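Urio Five-Digit Hand for Produce Handling
4 min read
Last updated: February

The Urio is an electrically driven robotic hand supplied by Drindico for the handling of soft, irregular and easily marked goods. It is offered to packing houses, grocery distribution sites and research laboratories that have found two-jaw grippers and suction cups unsuitable for fruit sold in bunches or loose in crates. The hand may be purchased alone or as part of the Prorneo cell package, which adds an arm, a mounting plate, a controller and a set of training objects.

Description of the product

The Urio has four fingers and an opposing thumb. Each finger is jointed and ends in a smooth, rounded tip, so that no hard edge is presented to the goods. The underside of the hand carries a finely textured grip surface, which allows a load to be steadied against the palm once the fingers have closed beneath it. All drive components are housed within the hand and thumb shells. No external tendons or air lines are required.

A small camera is fitted at the wrist and looks along the fingers toward the work. Its view is supplied to the controller during approach and may also be recorded for operator review. Customers who train their own handling routines generally use the wrist view together with a fixed camera above the cell.

Approach and grasp

The standard produce routine brings the hand in from above with the fingers pointing straight down and slightly spread. The thumb is lowered on the opposite side of the item. Closing speed and grip force are set separately for each digit, and the operator may save up to 26 grasp profiles on the controller. Profiles for grapes, tomatoes on the vine, stone fruit and bagged salads are supplied with the hand.

Crates present a particular difficulty. Side walls limit the space available for the thumb, and slatted floors leave gaps in which a fingertip may catch. The crate profile therefore holds the fingers above floor level until contact with the item has been registered.
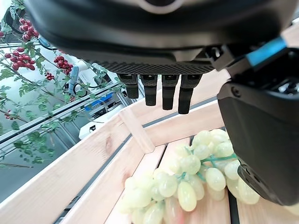 One packing site, writing to Drindico after its first season with the hand, reported that bunched grapes had been the hardest item to set up and that the supplied profile had closed too quickly for its liking. Its staff lowered the thumb speed, left the finger settings alone, and have since used the same profile on every grape line. The site added that it would have welcomed a printed table of the default values.

That table has now been included in the operator manual. Customers with an earlier edition may request the revised pages from Drindico at no charge.

Training objects and practice crates

The Prorneo package includes artificial fruit and open wooden crates for use during commissioning. Artificial items keep their shape through repeated grasps and allow routines to be compared on equal terms. They do not reproduce the weight or the stem strength of fresh produce, and final settings should always be confirmed on the goods to be handled.

Care and service

The grip surface should be wiped with a damp cloth at the end of each shift. Solvents must not be used. Fingertips are replaceable by the customer with the tool provided. Service is carried out by Flemora under a separate agreement – customers outside its service area may return the hand to Drindico by freight.

Warranty and ordering

The hand is covered for 2 years against defects in materials and workmanship. Fingertips and the grip surface are treated as wearing parts and are excluded. Quotations are prepared on receipt of a completed application form stating the arm in use, the goods to be handled and the type of container.

378 shares
4 comments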